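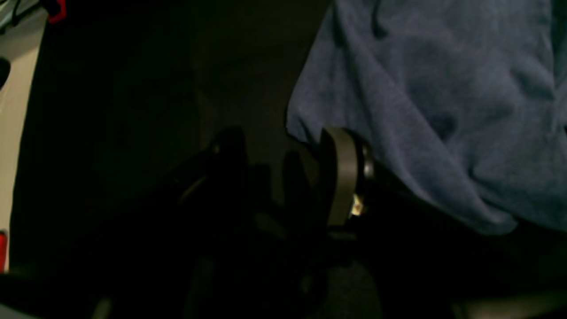

## Unit 4: Water Uptake and Drying in Cotton Pile Fabrics

These notes go with the second lecture on moisture in textiles. They assume the material from Unit 3 (fibre structure, yarn count, twist) and use the same symbols. Worked answers to the exercises are kept in the course folder.

### 4.1 Terms

**Areal density** – mass of dry fabric per unit area, in g/m². In trade it is often written "gsm". For the fabrics in this unit it lies between 300 and 400 g/m².

**Moisture regain** – mass of water held by a conditioned sample, divided by its oven-dry mass. Cotton is usually taken as 8.5% in the commercial standard. Regain is not the same as moisture content, where the divisor is the total mass. Mixing the two is the most common error in submitted lab sheets.

**Absorptive capacity** – mass of water held after soaking and a fixed draining time, divided by dry mass. The draining time must be stated with the result.

**Sinking time** – time for a flat sample laid on still water to pass fully below the surface.

### 4.2 Where the water sits

Water in a soaked cotton fabric can be sorted into three groups:

1. Bound water, held inside the fibre wall by hydrogen bonding to the cellulose. This swells the fibre across its width far more than along its length.
2. Capillary water, held in the gaps between fibres within a yarn.
3. Bulk water, held between yarns and between the loops of the pile. Most of it leaves under gravity or light pressing.

Pile raises absorptive capacity mainly through groups 2 and 3. A flat weave of the same fibre and the same areal density has fewer open spaces and holds less.

Low-twist pile yarn takes up water faster than high-twist yarn. The price is strength: low-twist loops shed more lint and pull out more easily. Ground yarns therefore carry more twist than pile yarns in most constructions.

### 4.3 Capillary rise

For a single vertical tube of radius *r*, the final height of the liquid is

h = 2γ cos θ / (ρ g r)

where γ is surface tension, θ the contact angle, ρ the density of the liquid and g the acceleration due to gravity.

Early in the rise, while gravity can be ignored, the distance travelled follows the Washburn relation:

L² = γ r t cos θ / (2η)

where η is viscosity and t is time. Note the opposite effects of *r*. Narrow gaps give a greater final height, but wide gaps fill sooner. A yarn contains a spread of gap sizes, so a plot of L² against t is straight only for the first part of the test. Fit the line to that part and state the range used.

The contact angle depends on surface finish. Raw cotton carries waxes and wets poorly; scouring removes them. Silicone and cationic softeners can raise θ again, and a fabric that feels softer may be slower to wet.

### 4.4 Drying

Drying in still or moving air at a steady temperature is treated in two stages.

**Constant-rate stage.** The surface stays wet and evaporation is set by the air: temperature, humidity and speed across the fabric. Fibre type has little effect here.

**Falling-rate stage.** Liquid no longer reaches the surface fast enough to keep it wet. Water must move through the yarn as liquid or vapour, and the rate drops. The change between the stages is called the critical moisture content.

The heat needed to evaporate water from the free surface is taken as 2,400 kJ/kg near room temperature. Bound water needs slightly more, and the gap widens as regain approaches zero – one reason why over-drying in a tumble dryer is costly as well as bad for handle.

Folds matter. Where two layers lie together, the inner faces are shielded from the air and drying there is slow. Calculations based on the full area of the fabric will give times that are too short unless it hangs flat and open on both sides.

### 4.5 Worked example

A sample has an area of 0.50 m² and an areal density of 400 g/m². After soaking and draining, its absorptive capacity is 3.5.

- Dry mass: 0.50 × 400 = 200 g
- Water held: 3.5 × 200 = 700 g
- Total wet mass: 900 g
- Heat to evaporate all the water, using the value in 4.4: 0.700 × 2,400 = 1,680 kJ

Spinning brings the ratio of water to dry fabric down to 0.6. Water left is 120 g and the heat needed falls to 288 kJ. Energy used by the spin itself has been left out – see exercise 3.

### 4.6 Lab samples

Two fabrics are supplied, labelled Nukora (300 g/m², low-twist pile) and Nusora (400 g/m², standard twist). Both have been scoured and carry no softener. Condition them at 20 °C and 65% relative humidity before weighing. Handle by the edges, as skin oils affect sinking time.

Record dry mass to 0.01 g. Drain each sample hanging from one edge for the time given on the lab sheet and do not shake it.

### 4.7 Exercises

1. A conditioned cotton sample weighs 54.25 g and its oven-dry mass is 50.00 g. Find the regain and the moisture content.
2. Repeat the calculation in 4.5 for a fabric of 300 g/m², keeping the area and capacity unchanged.
3. A spinner draws 300 W for four minutes. Find the energy used in kJ and compare it with the evaporation energy saved in 4.5.
4. Sketch L² against t for a yarn with two distinct gap sizes. Mark where the Washburn relation stops being a good fit.

Bring the answers to exercises 1 and 3 to the lab session. Unit 5 covers laundering damage and loss of pile.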